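Home Forum > House and Home > Tidying and Storage

Thread: Small stuff on the dining table, where does it all go?

skevau_flat2
Posts: 467
February 16, 2018

We have a round wooden table in the main room and it is where everything small ends up. We eat at it, so it has to be cleared every evening, and every evening I move the same things to the sideboard and then they come back. I've got a big white plastic storage box which was meant to fix this. What I've done so far is put the box on the table and start deciding what goes in it.

Things I can't place: plugs and adapters, tissues, a Rubik's cube, lids that have lost their pots, and the interdental brushes, which come in their own clear box and get used after meals, so they never make it to the bathroom.
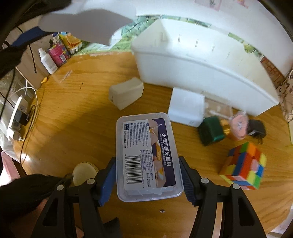 Brushes in their box, storage box behind

The label on the brushes is in Chinese and so is the bit with the small print. I'd like to keep them in that box if I can as it is the right shape for a drawer. Any ideas welcome. The flat is small and we have two drawers free.

marrowfat
Posts: 3393

Bathroom. They're for teeth. If you keep them by the table you'll always have them on the table. Same for the tissues, put them on a shelf.

oddsocks_k
Posts: 88

Disagree with marrowfat. You put things where you use them. We had floss in the bathroom cabinet for years and I used it when I remembered, so hardly ever. It's now in the kitchen drawer next to the tea towels and I use it every night.

I would keep the tissues out. A tissue box is allowed to live on a table.

marrowfat
Posts: 3393

I don't want to watch people doing their teeth next to the butter.

oddsocks_k
Posts: 88

Keeping them in a drawer doesn't mean you have to do it at the table. You pick one up and walk off with it.

pellow
Posts: 1204

The storage box is the problem for me. It looks long, and long boxes with no dividers turn into a heap. You'll be digging for the adapter under everything else by April. I had a Planalden one that size and ended up using it for wrapping paper.

If you must use it, get some smaller tubs to go inside. Cut-down cereal boxes will do.

skevau_flat2
Posts: 467

It is long, yes. It doesn't have dividers. I hadn't thought of cereal boxes. I was going to buy some of the Kanari trays but they are a bit dear for what they are.

pellow
Posts: 1204

Try card first and see what sizes you need. Then buy the trays if you still want them.

tilly_brack
Posts: 31

What's the small off-white block on the left of the table? Is it an eraser? I lose those constantly.

Also the round cream lid near the edge, does it belong to anything? My rule is that a lid gets a week and then goes in the bin.

skevau_flat2
Posts: 467

Stationery tin for the block. The lid has had longer than a week. I'll have one more look in the cupboard.

marrowfat
Posts: 3393

Never bin a lid. The pot turns up the day after.

tilly_brack
Posts: 31

Then you bin the pot.

agarwal_house
Posts: 640

For plugs and adapters, put a bit of masking tape on each one and write what it goes to. Do it now while you still know. We had a carrier bag of black plugs and had to guess at all of them. Agarwal household rule since then is no label, no drawer.

Cube can stay out if someone picks it up most days. If they don't, it goes with the games.

skevau_flat2
Posts: 467

Thanks all. Plan for the weekend: brushes in the left-hand drawer in their own box, plugs labelled and in the right-hand drawer, tissues staying on the table. The storage box is going under the bed with the spare cables and I'll try the cereal box thing in there. Cube is still being argued over at this end.

marrowfat
Posts: 3393

Still say bathroom.

oddsocks_k
Posts: 88

Let us know how the drawers go. If the box won't fit lying flat, try it on its side.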